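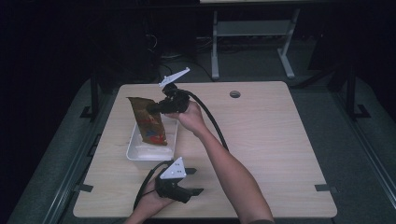 Kenditz sells a planner called Vilent, and its pitch is short. Show the software 30 demonstrations of a task and it will work out the rest. Dalia Lill, who runs the company's software team, repeated that line to me twice before lunch. I asked what "the rest" covered. She said grasp selection, recovery and timing, which sounds to me like most of the job.

The number everyone quotes is 536 successful picks out of 800. I'd like to know more about the other 264. Yuzuki Yoshida, who maintains the logging tools, told me the failures are sorted into 3 bins, and that the biggest is labeled "other." A planner that can't say why it missed is hard to fix, and harder to sell to a plant manager who has been burned before. 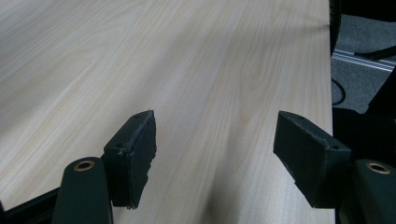 Calibration gets less attention than planning, and I think that's a mistake. Vilent treats the fingers as fixed shapes with fixed friction, entered once in a settings file. The dark pads on the gripper have uneven, slightly frayed edges, and one has a scuffed gray strip along the top. Rasmus Navickas, a controls engineer, admits the file has no field for wear. He would add one in June if the schedule allowed.

Katherine Cusi tests rival software at Adomaitis and has heard this before. "Ask them to change the pads and run it again with no new demos," she said. I passed that along to Lill. She said it was a fair test and that they hadn't run it.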